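Rarnex one-handed bar clamps, pair: review after a season on the picking cell
Workshop kit / Clamps and fixings
Posted by Marwan Boutros, Thu 8 February

I look after one picking cell. It has a KUKA arm with a multi-fingered hand, a wooden table, and two grey bins that the arm works out of. Most of my week goes on small things: cable runs, finger linkages, checking that the bins are where the software believes they are. The last of those is why I bought clamps, and why I'm writing about clamps on a site that mostly reviews them for joinery.

The pair under review are Rarnex trigger clamps with the long bar, ordered from Irkerholm. They took 2 days to arrive. I paid for them myself.

What I had before was tape and a pair of old screw clamps. Tape is fine for marking a corner. It won't hold a bin when a finger catches the wall, and when the bin creeps, the arm carries on reaching for where the wall used to be. The screw clamps held well enough but needed two hands, and getting both hands in behind the arm means parking it well out of the way first. Every bin change turned into a proper job.

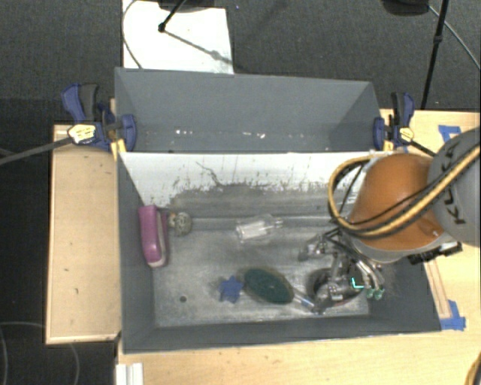 Reading time: 3 min

Fitting them is simple. I park the arm, stop the cell and lock it off, then set the bins against each other and square them to the table. The left clamp goes on first. I close the jaw by hand until the pad touches, check the bin hasn't twisted, and squeeze the trigger. Then the right one, a little at a time, going back to the left if anything has shifted. With the handles pointing up I can get at both triggers without leaning across the bins, which I like.

After that I run the hand slowly round the inside of the front bin with nothing in it and compare the corners with the stored values. If they agree, the test objects go back in. Mine are a mixed lot: a brush, a clear bottle, a long purple case, a small blue star and so on. The bottle is the one the cell finds hardest, but that's a matter for the cameras and I can't blame a clamp for it.

The grip is good. I keep a log, and over 2,006 picks since August I've had to re-square the bins 3 times. Two of those were my own doing, as I had changed a bin and not tightened the right side properly. The third was a hard knock from the hand, and I'd rather the bin moved a bit than the finger broke.

Now the complaints. The pads work loose. They are a push fit and after a few weeks of vibration one of them had come half off the jaw. I now press them home every time I wipe the table down. Irkerholm sell spares, but only in packs with other bits I don't want.

The bars are long for this job. On the left it doesn't matter, there's only floor out there. On the right the bar runs down towards the arm, and I had to add it to the collision model as a separate shape. Allow time for that if you do the same. I also altered one approach path so the cable loop by the joint stays well clear of the upright handle. A shorter bar would have saved me the afternoon.

The release lever is stiff when new. It has eased since, and I haven't oiled it, as I don't want oil near the bins or the fingers.

I tried the Jaber quick clamp on the same table before settling on these. It is lighter and the release is nicer, but it crept under load and I was re-squaring every other day. The Prirska is a better clamp than either, all metal and very solid, and at 162 for the pair it costs more than I could justify for holding two bins still. If I were clamping a fixture that had to stay put for years I would buy it.

One more thing for anyone setting up something similar. Don't overtighten. These will bow a bin wall if you keep squeezing, and a bowed wall gives you a corner reading that looks plausible and is wrong. I lost a morning to that in the first week, looking for a fault in the hand calibration. Tighten until the bin won't slide under a firm push, then stop.

Would I buy them again? Yes, in the shorter length.

Grip: 4 out of 5
Ease of use: 4 out of 5
Pads: 2 out of 5
Overall: 4 out of 5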